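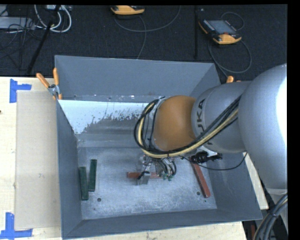 Jingyi Zhong

Reading time: 2 minutes
Last updated: August

Minutes of the grasping data meeting

We started a few minutes after two, once everyone had found a chair and the coffee had made its way down the table. The notes from last time were accepted with one small fix (I had written Estis where I meant Zosia, sorry to both projects!).

Collection. The Mivari set now stands at 453 grasp attempts, against a target of 1,024 for the first training run. There was a good long talk about whether to keep going with the wooden sticks and blocks or move on to household items, and in the end we were all fairly happy to stay with wood until the target is reached. The sticks lying flat on the bin floor are still the ones people most want more of, especially where a stick lies under or right beside a block, and the operators were asked to set up more layouts of that sort.

Resets. We agreed to shuffle the objects by hand after every 20 attempts. Somebody asked if the arm could do its own shuffling, which is a lovely idea, and we will come back to it when Zou is further along.

Bin and table. The powder on the bin floor came up again. One view was that it should be wiped away each morning so the pictures match from day to day; the other was that a learner ought to see a bit of dirt. We settled on leaving it alone for this set and cleaning before the next one. The clamps on the rim are to be checked at the start of each shift, and please do leave the blue tape on the table where it is.

Labels. Attempts where the gripper touches two objects at once have been marked in different ways by different people. From now on they get their own label, "double," and I will go back through the older ones myself.

Actions
Jingyi: relabel the doubles, send round the new label sheet.
Operators: 5 extra stick-and-block layouts per shift.
All: comments on the Estis plan before we next meet.

We finished at 3:10.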